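About Schmieder

Shoe repair, shoe care and furniture for the hallway
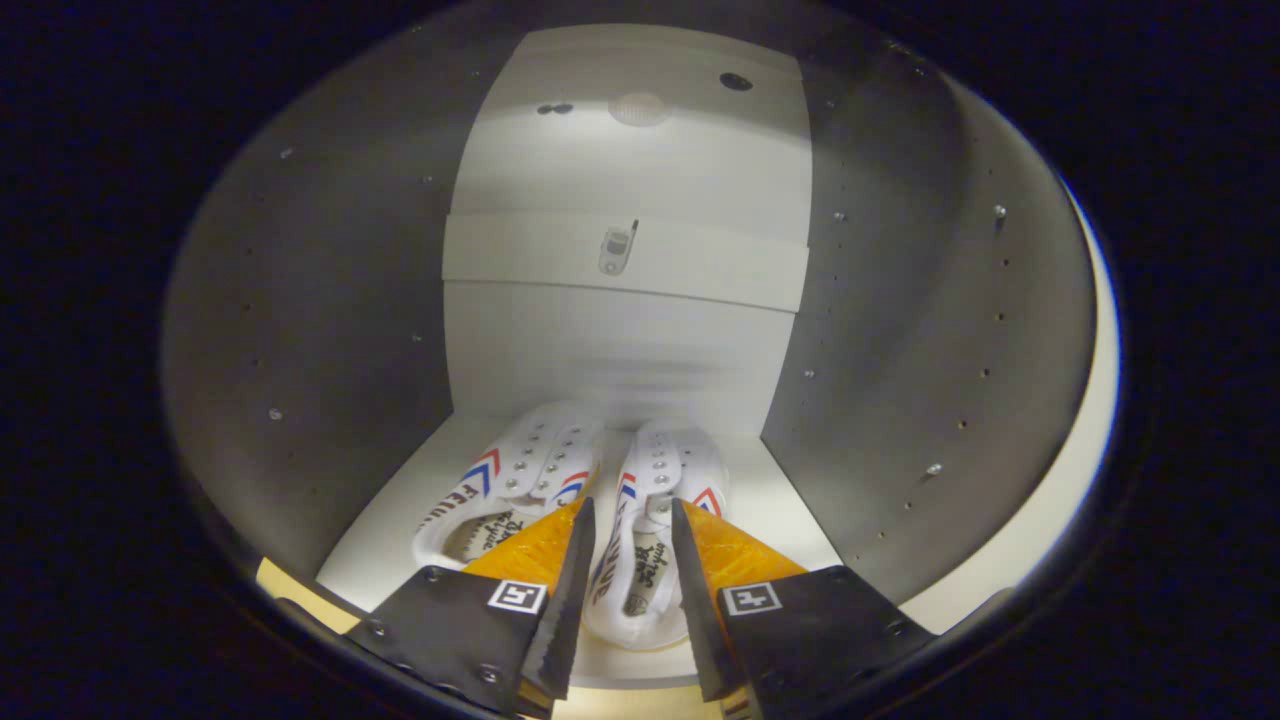

How we started

Schmieder is a family-style company with 6 employees and 2 workshops. The first workshop repairs shoes. The second one builds cabinets and benches for the entrance of the home. Many visitors find this combination strange, so we would like to tell how it came.

Till Gerlach learned the trade of shoemaker and took over the shop from his former master, Mr. Schmieder, whose name we kept on the door. In the first years he did only soles, heels and zippers. Customers brought the same shoes again and again with the same damage: leather cracked beside a radiator, heels bent from being pushed into a full drawer, canvas that had turned yellow in a plastic bag. Till began to give advice about storing shoes, and after some time people asked him where they could buy a good shoe cabinet. He did not know a good answer. So he asked Bastian Rothe, a carpenter from the next street, to build one.

This first cabinet stood in our shop for two winters. A customer wanted to have it and did not stop asking, and finally we sold it to her.

What we do today

In the shoe workshop we repair leather shoes, boots, sandals and sneakers. We sew, glue, stretch and dye. We also clean canvas shoes by hand, what takes patience, and we tell you before we begin if a stain will probably stay. Nilmini Mollah leads this workshop. She came to us from a theater, where she was responsible for the shoes of the whole stage, and she can match almost every color.

In the furniture workshop we make two lines. Asa is our narrow cabinet for small apartments, with shelves that can be moved higher for boots. Dresis is a bench with a seat that opens, made for families who need to sit down when they put shoes on their children. Both are made to order. Please allow us six weeks, and a little more before Christmas.

Bastian still draws every piece himself, with a pencil. Nele Fuchs then puts the drawings in the computer and calls you if a measurement looks wrong. She has saved us from several expensive mistakes.

How we work

We give a price before the work begins and we keep to it. When a repair costs more than the shoe is worth to you, we say this openly and you can take the pair home without paying. We prefer glue without strong solvents, although it dries slower. Old soles and leather pieces we collect, and a kindergarten takes the leather for handicrafts.

Last year we repaired 446 pairs of shoes for the shelter in Rirkunley, at no cost for the shelter. Benedikt Kettler organizes this work. If you have good winter boots that you do not wear anymore, bring them to him, please tied together at the laces.

Our new rooms

On 4 October 2018 we moved to our present address. Both workshops are now under one roof, with 54 square meters for the shop in front. You can bring your shoes and look at the furniture on the same visit. The entrance has no step. Parking is possible in the yard, but the gate is narrow, so please drive slowly.

Learning with us

We take one apprentice every second year, in turns for shoes and for wood. The training begins in September. School grades are for us less important than steady hands and being on time. Write a short letter to Till, or come by in the morning, when it is more quiet.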